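Primstead Countertop Grain Mill
Owner's Guide, Section 4: Your First Flour

You have unpacked the mill, found the hopper lid (it was under the cardboard, it is always under the cardboard) and read Section 3 on safety. If you skipped Section 3, go back. It is short and contains the word "fingers" more often than you would like.

4.1 Choosing a grain

The mill handles wheat, rye, spelt, oat groats, buckwheat, dried corn and rice. It will also do dried chickpeas, with some complaining. It does not handle flax, chia, sesame, peanuts, almonds or anything else with a lot of oil in it. Those turn to paste between the stones, and the paste sets like grout.

For the first run, use plain white rice. Buy the cheapest bag in the store. You are going to throw this batch away, so please leave the heirloom rye in the pantry.

CAUTION: Popcorn is harder than other dried corn. Set the dial to Coarse for the first pass, then grind it again on Medium.

4.2 The cleaning run

1. Stand the mill on a flat counter with the spout facing you. Leave a hand's width of space behind it for the air vent.

2. Check that the power switch is at OFF. Plug the mill in.

3. Turn the dial to Coarse.

4. Put a bowl under the spout. Use a deeper bowl than you think you need. Then swap it for a deeper one.

5. Switch the mill ON. Wait until the motor reaches a steady hum.

6. Pour in 385 grams of rice and put on the lid.

7. When the hopper is empty, let the mill run until the sound changes from a growl to a whir. Switch OFF.

8. Discard the rice flour. It will look slightly gray. That is stone dust from the factory, and it is the reason you bought cheap rice.

NOTE: Always start the motor before adding grain. Starting with a full hopper makes the stones jam, and you will have to empty them with a spoon, a bad temper and the instructions in Section 7.

4.3 Finding zero

The stones need to be set once, at the point where they just touch. We call this zero, and every setting on the dial is measured from it.

1. Empty the hopper completely and switch the mill ON.

2. Turn the dial slowly toward Fine until you hear a light ticking.

3. Stop. Back the dial off until the ticking goes away.

4. Loosen the collar screw, slide the pointer to the line marked 0, and tighten the screw again.

CAUTION: Do not let the stones tick for more than a second or two with nothing between them. They are very patient with wheat and not at all patient with each other.
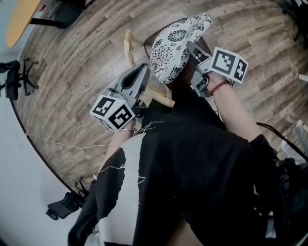

Bláthnaid Egan wrote in to say that she went past the ticking on purpose, to see what finer than fine would give her, and got a smell like a struck match and a teaspoon of grit. She would like a warning added in larger type. Our printer does not do larger type, so please read the caution above a second time, with feeling.

4.4 Grinding for bread and pancakes

Cake and pancake flour wants the dial close to zero. Bread flour is happier a little further out. Porridge and cracked grain live at the far end, past Medium, where the numbers stop and the dots begin.

1. Weigh the grain. One gram of grain gives very nearly one gram of flour, minus whatever ends up on the counter, your sleeves and the dog.

2. Start the motor, then pour.

3. After the first spoonful comes through, rub a pinch between finger and thumb. If it feels like sand, go finer. If it feels like talcum powder and the spout has gone quiet, go coarser.

4. Change the dial only while the mill is running.

The hopper holds 892 grams of wheat when filled to the line. It will hold more if you heap it, and the lid will then deliver the extra to the floor.

NOTE: Fresh flour drinks more slowly than store flour. Mix your pancake batter a little loose and let it stand for 30 minutes. It will thicken. If you cannot wait that long, and few people near a hot griddle can, add the last splash of milk only after you have fried a test pancake.

4.5 Flour that comes out warm

Flour leaves the stones warm. Warm is fine. If it is too hot to hold comfortably in your palm, stop, open the dial by two marks and let the motor rest with the lid off. Spread the hot flour on a baking sheet before you put it in a jar. Sealed up hot, it sweats, and then it clumps, and then it smells of gym bag.

Shakuntala Agarwal, who tested the mill through most of one July, recommends putting the grain in the freezer overnight before a long session. We tried it and she is right. Let any frost disappear before you pour, as the stones must stay dry.

4.6 Switching off and brushing out

1. Let the hopper run empty, then switch OFF and unplug.

2. Lift out the hopper and turn the upper stone to the left until it comes free.

3. Brush both stones with the stiff brush supplied. Reach into the grooves.

4. Wipe the spout with a dry cloth.

5. Refit the stone, turning it to the right until it stops. Refit the hopper.

CAUTION: No water on the stones, ever. No damp cloth, no quick rinse, no dishwasher. If something sticky has got in, run a cup of dry rice through on Coarse and brush again.

The bowl and lid may be washed by hand in warm water. The stiff brush may be washed too, provided it is bone dry before it goes near the mill again.

For stones that still slip after brushing, see Section 7, Jams and Other Disappointments.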